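Test Operators for Gripper Comparison Study - Part-Time, Paid

Droturlow is recruiting test operators for a comparison of two hand-held grippers, Hidard and Drivo. The study covers grasping, transfer and release of small household and packaged goods. Operators work with the tool in hand, following a fixed task sheet, and log the result of each trial. No arm is used in the first phase. Arm trials follow in the second phase, with the Ivanyshyn controller, and operators who complete phase one will be offered those sessions first.

Scope of work

The object set has 27 items. Each item is picked from a container or a flat surface, held upright for the interval stated on the task sheet, and placed at a marked position. The order of items is randomized per session. Operators record three values after each trial: outcome code, number of re-grasps, and whether the item shifted between the pads during the hold. Free-text notes are optional but useful, in particular for film packaging, where a crimped edge or trapped air changes how the item sits in the jaws.

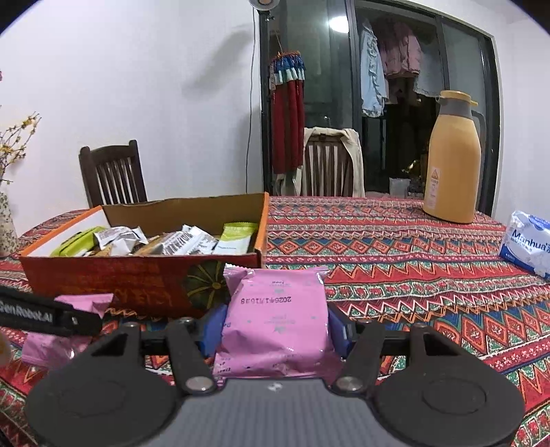 Sessions take place in furnished rooms as well as at the bench, and the same task sheet applies in both. Furniture and tablecloths stay where they are. Lighting is logged at the start of the session and again after any change. Pad condition is checked before the first trial and after every change of gripper. Worn pads are replaced by the session lead, not by the operator.

Phase one closes at 418 valid trials per gripper. A trial is invalid if the item is touched with the free hand, if the tool is set down before release, or if the log entry is incomplete. Invalid trials are repeated at the end of the block.

Requirements

- Full use of both hands and comfortable grip strength for repeated squeezing
- Able to stand for a two-hour session with one break
- Careful written records in English
- Availability for at least two sessions per week, one of them on Tuesday

Experience with end effectors, calibration or data logging is welcome and will be considered for the session lead role. It is not required for operators. Applicants who have had a hand or wrist injury in the past year should mention it when applying - the jaw springs on the two grippers differ in stiffness, and a short fit check can be arranged first.

Conditions

Operators are paid by the hour, including the briefing and the practice block. Travel within the city is reimbursed against receipts. Camera footage from the gripper is stored with the trial logs and used for scoring grasp outcomes. Operators sign a recording consent form before the practice block and receive a copy.

How to apply

Send a short message stating your availability, dominant hand and any relevant experience to Yevdokiia Maksymiv, test coordination. A résumé is needed only for the session lead role. Briefings start in January and places are filled in order of application.

Contact | Privacy | © Droturlow | Back to top
Shares 27 | Comments 3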